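About Ivthorpe Equipment Planning

We help small firms decide whether to buy a robot, and quite often we help them decide to leave it for a year.

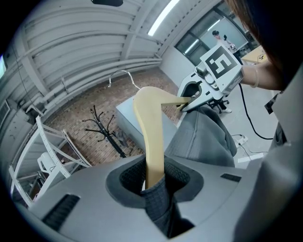 The business started in December, in a rented room with poor heating, after two of us had spent too long at a garment rental company watching money go into machines that ended up under dust sheets. One of those machines was meant to fold. It did fold, if you laid the shirt flat for it first, and by then you might as well have finished the job yourself. We still bring it up when a client shows us a sales video.

Ivthorpe now works mostly with laundries, clothing hire firms, small warehouses and repair shops. These are places where the goods are soft, awkward or different every time, and where the person signing the order is also the person who will be shouted at when the line stops. Big factories have their own engineers for this. Our clients usually have a spreadsheet and a brochure.

What we do

We read quotes. It sounds dull and most of the time it is. A supplier's quote for an automated cell will give you a price for the arm, a price for the gripper and a line called "integration" which can mean anything at all. We ask what is in it. We ask who pays for the guarding, who moves the sockets, who trains the second shift, and what happens to the price if the task changes between order and delivery. You would be surprised how often the answer is a long pause and a revised quote.

We also watch the work before anyone spends money on replacing it. Putting a sweatshirt on a hanger is a fair test. People do it while talking. For a machine it means finding the neck of something with no fixed shape, keeping hold of cloth and hanger together, and not dragging the whole lot on to the floor. We have been told by more than one salesman that this is solved. We would like to see it done on a Monday's worth of mixed stock, with the odd zip and the odd missing button, before we put it in anyone's budget.

Then there is the plan itself. Ours are short. The longest we have written ran to 5 pages, and one of those was a drawing of where the bins go. A plan from us will give you a cost to buy, a cost to keep, and a point at which you should give up and send it back.

The Visby job

Clients ask for an example, so we use this one with permission. Visby is a uniform hire firm that wanted a hanging station able to deal with 672 garments a shift. That figure came from the supplier. When we went in and looked at the records, the busiest shift of the year had needed 491, and a normal one was around 396. So they were being asked to pay for a capacity they had never once used, on the strength of growth that was in the brochure and nowhere in the order book.

They bought a better conveyor and two decent steaming tables. The hanging is still done by hand. We may look at it again when the grippers are cheaper and somebody can show us the failure rate in writing.

Brumer and Sombatkul

Our costing method is called Brumer, after the street where our first office was. It is a set of questions and a worksheet, and we are not going to pretend it is software. Sombatkul is our trial scheme, where a client borrows or leases equipment for a fixed spell before buying. We insist on it for anything that handles cloth. Some suppliers refuse to take part and we make a note of that too.

Are we against robots?

We get asked this a lot, generally by people selling them. No. We have recommended palletisers, label machines and one very good box taper, and the clients are glad to have them. Our doubt is about the gap between a demonstration and an ordinary wet afternoon with two people off sick. Budgets tend to be written for the demonstration.

How we are paid

By the day, by the client. We take no commission from any maker or dealer, and we don't accept loan machines or trips to trade shows. If our advice is to buy nothing, the bill is the same. One client did complain about that, and we understand why, but the days had been worked.

If you have a quote on your desk and a deadline for signing it, send us the quote first. The deadline can usually be moved.

Page last updated: December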